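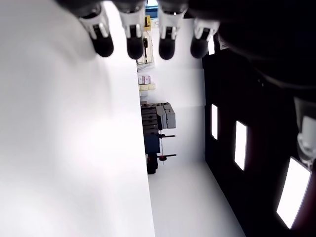 How to Trim Your Fingernails So They Stop Snagging on Everything

You have been cutting your nails since you were old enough to be trusted with the clippers, and possibly a little before. So you would think you'd be good at it by now. I wasn't. I went through most of my adult life with nails that caught on sweaters, guitar strings and, one August, the netting of a very expensive tent belonging to my friend Yao-tsung Lo. He has been polite about it.

What you need

A pair of clippers that meet evenly when closed. Hold them up to a window and squeeze. If light comes through the middle, they are finished, however much you paid.
A fine file, glass or the soft cardboard kind. The metal one that folds out of the clippers is for opening paint cans.
A bowl of warm water.
Plain hand cream.
A towel you don't love.

Step 1: Soak, but briefly

Two minutes in warm water will do for most people. Thick or brittle nails can have longer. Much more than that and the nail goes bendy and tears where it should cut, and you're left with a little flag on the corner.

Dry your hands properly. Wet clippers slip, and they tend to slip toward you.

Step 2: Cut in small bites

The big satisfying snap across the whole nail is the cause of most of my past trouble. It flattens the nail for an instant and leaves tiny splits you won't find until you put on tights or pet a cat. Start at one side and take three or four small cuts across. Leave a thin strip of white. If you can't see any white, you've gone too far and will be reminded of it the next time you peel an orange.

Do your weaker hand's work first, while you still have patience. For a right-handed person that means cutting the right hand with the left, an activity that looks a lot like feeding a parking meter in mittens.

Step 3: Leave the corners alone

Digging down the sides feels tidy. It is also how you get a sore, puffy finger. Follow the shape of the fingertip and stop where the nail meets the skin.

Step 4: File in one direction

Go from the outside edge toward the middle, lift, and go back to the start. Sawing back and forth is faster and roughs up the edge you just cleaned. Run each nail over the towel when you think you're done. If it grabs a thread, you aren't.

Guitar players can keep the picking hand longer and file it rounder. Opinions differ on how round, and I have sat through all of them.

Step 5: Cream, then wait

Rub it in around the base of the nail. Then don't touch your phone, a doorknob or this page for a bit.

Hangnails

Snip them close with clean nippers. Do not pull. You will pull anyway, so keep a bandage in the same drawer.

How often?

Every 9 days suits me. Fast growers may need to go sooner. If a nail is changing color, lifting or hurting for no clear reason, skip the file and show it to a doctor.

Posted by Karla Orozco, 2019-04-06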